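Kinby kitchen pack for simulation, worth the price?

tovel_r
I have had the Kinby pack on trial since May. You get 30 kitchen layouts and 204 small objects, and the two-arm robot is already set up in each one. My task is simple: the right arm must pick up the plate from a crowded counter.

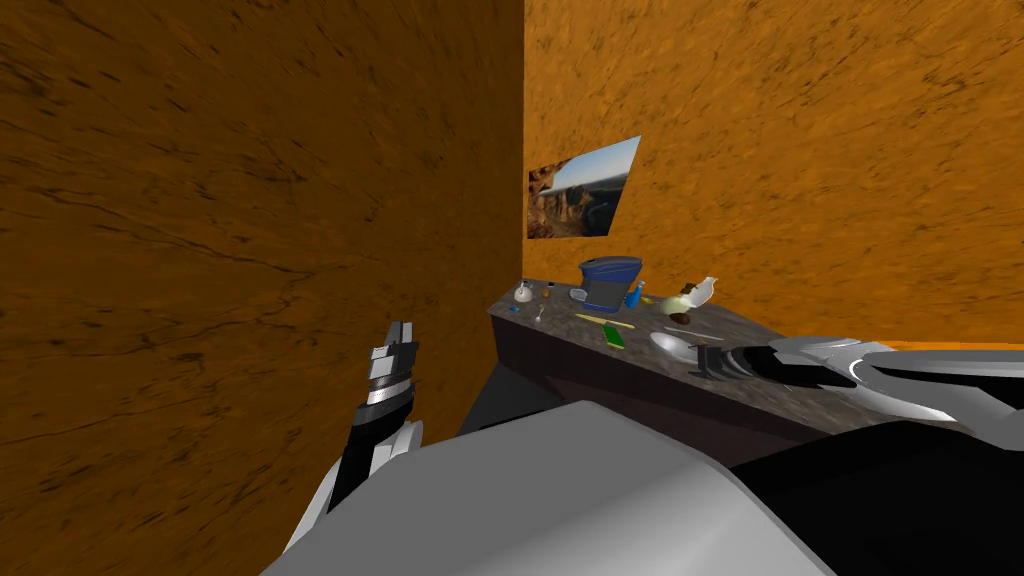 The grippers are modeled well, but the wall textures repeat too much for my taste. I give it 4 of 5.

okapi77
4 is generous. Navby has better contact physics, and support answers the same day.

tovel_r
Maybe, but in Navby I must place every spoon by myself.

mesh_hen
I disagree with okapi77. Strange walls are good for training. Does the trial permit export?

tovel_r
No, only the paid one.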